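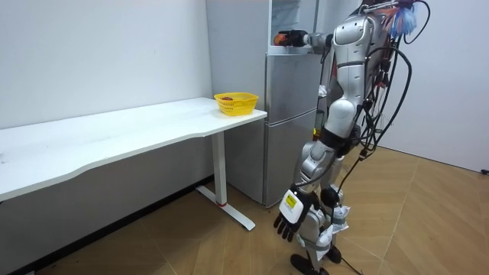
Vol. 9, p. 3

STORAGE NOTES: THE TOP OF THE REFRIGERATOR

The top of a tall refrigerator is the shelf most households use without planning to. Small items go up there on the way to somewhere else and stay. A small orange object at the upper front edge, as on this silver-gray unit, is the usual first stage. Within a month there is a second row behind it. This item covers what the surface is good for, what it is not rated for, and how to set it up so that it can be cleared in one trip.

Start with heat. The manual for the unit will give a clearance figure for the top, the sides and the back, and that figure takes priority over anything printed in this newsletter. Some models shed heat through the side walls, some through a rear coil, and some through a grille at the base. If the manual calls for open space above the cabinet, treat the top as unavailable for storage. A refrigerator standing against the back wall of a small room needs particular attention, as the gap behind it is easily closed by a bag or a dish towel that has slid off the rear.

Where storage is permitted, the following do poorly on top of a warm cabinet: bread, potatoes, onions, wine, cooking oil, medicines, batteries and candles. Cereal in a sealed box tolerates it. Paper goods, empty containers and baking pans are unaffected.

Next is the edge. Most tops are smooth painted steel with little or no lip, and the door is opened many times a day. Each closing moves a light object a small distance. Round items move furthest. Readers who tested this with a strip of masking tape last March reported drift toward the front in most cases and toward the hinge side in a few. Set nothing within 3 inches of the front edge unless it is on its way down again.

A tray solves most of this. Choose one with a raised rim, shallower than the cabinet by a few inches, and put a non-slip liner beneath it. The Pirkex open tray fits the narrower tall units. The Stollel is deeper and has cutouts at both ends for the hands, but the cutouts sit low and are awkward to reach when the tray is full. Vernon Girard of this newsletter has used the Jaber liner under both and reports that it leaves no residue on painted steel. It does pick up grease and should be washed when the tray is emptied.

Load the tray with the light items at the front and nothing taller than 9 inches. Above that height, a box tips before it slides. Glass belongs in a cabinet. Anything used daily belongs at shoulder height or lower, and on a tall refrigerator the top is higher than that for many people. Use a step stool with a locking hinge on a bare wood floor, and check that its feet are clean before climbing — grit under the rubber will both slip and scratch.

Cleaning: the film on top of a refrigerator is cooking grease with dust set into it. Dry dusting moves it around. Unload the tray, lay a cloth wrung out in warm water and dish soap over the surface for five minutes, then wipe from back to front and dry. Do not spray. Runoff goes down behind the cabinet or into the upper door seal. Kitchens with frequent frying need this every month, others every season.

Postora has added the Pirkex tray to its spring list in two widths. Measure the cabinet top before ordering, including any hinge cover, and subtract an inch from each side.

Next issue: drawer dividers for shallow drawers. Measurements and corrections may be sent to Vernon Girard at the usual address.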